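We use cookies to make this site work and to see which pages get read. By continuing you accept this. OK | Settings

11 August 2019
Posted by the Grarnum project group, Outdoor Recreation Studies, second year

How far is it to the next water? A student report on the Grarnum Loop

The Grarnum Loop is a marked gravel and forest-road bike route that starts and ends in Mollby, passes through Pivasell and can be ridden in one, two or three days, depending on your legs and your opinion of yourself. Riders who finish get a stamp on a card. Our group was asked to find out whether the signs and services along the loop match what the route booklet promises. We had a term, a small travel budget and four bikes, one of which was fit for the job.

Background

The booklet describes the loop as "suitable for the sporty beginner." We spent most of a seminar trying to define a sporty beginner and ended up using ourselves, which was easier than recruiting any. Three of us had ridden more than 50 miles in a day before. The fourth had a very good jacket.

Earlier student work on the route dealt with parking. It is thorough, and we recommend it to anyone with an interest in parking.

Method

We rode the full loop twice, once in each direction, and wrote down every sign, tap, shelter and open shop. In March we also handed out a questionnaire at the start point in Mollby and at the Phuthong, a noodle place in Pivasell where nearly everybody on the route stops, partly for the soup and partly because it comes right after the long climb. We gave out 597 questionnaires and got 400 back. A few of the returned ones were mostly soup.

The questions covered signs, water, food, road surface and how tired people were on a scale from one to ten. Several riders wrote 11. We entered these as 10.

March was a poor choice of month. The high section still had snow in the shade, and the riders who turn up at that time of year are not the ones the booklet is written for. They own frame bags. Our answers lean toward people who would have found their way around with no signs at all, and the figures should be read with that in mind.

Results: signs

Signing is good clockwise and optimistic counterclockwise. Going clockwise we took one wrong turn, which we blame on a conversation about sandwiches. Going the other way we missed 22 junctions, because the arrows are fixed to the far side of the posts and can only be read by looking back over your shoulder, a habit we can't recommend on gravel. The booklet says the loop is "signed in both directions." This is true of the posts taken as a whole.

Results: water and food

The longest stretch without water is about 10 miles, and it contains the climb. There is a tap at the forest hut, but it is turned off until the frost is over. The booklet shows it with a cheerful blue drop all year round. Riders put this at the top of their complaints, well ahead of the surface and the price of the stamp card.

Food is less of a worry. Mollby has a bakery that opens early enough for the one-day riders, and after Pivasell there is a farm stall with an honesty box. The box does not give change. We mention this for future groups, having paid a lot for two apples.

Results: difficulty

Riders doing the loop in two days were the happiest. One-day riders gave the highest scores for tiredness and also for satisfaction, and we don't feel qualified to explain that. Three-day riders complained most about signs, possibly because they had time to read them.

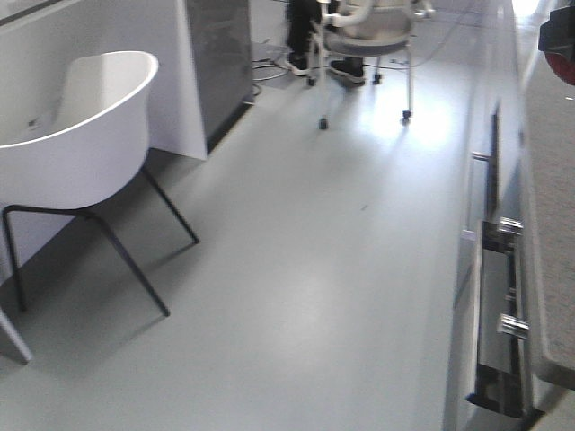
A rider who had done the route both ways wrote on the back of the form that the tap mattered more than all the arrows put together, and that anyone who moved it into the valley would have our whole report solved by lunchtime. We discussed this at length and couldn't find much wrong with it.

Suggestions

Put a second arrow on the back of each post at the junctions we list in the appendix. Print the hut tap with its opening months. Change "sporty beginner" to a distance and a height gain – people can then do their own worrying. We would also like the booklet to give the loop in miles as well as in "stages," as the stages are not all the same length and the third one is really two.

What we would do differently

Ride in June. Bring a spare derailleur hanger – the nearest one for sale was back in Mollby, and the walk there was not part of the method. Use a clipboard with a cover. Ask about direction of travel on the first page of the questionnaire, where people are still fresh, instead of the last, where a good number of them had drifted off into drawings of hills.

The appendix with the junction list and the blank questionnaire can be picked up from the department office during opening hours. The stamp cards are not available for loan.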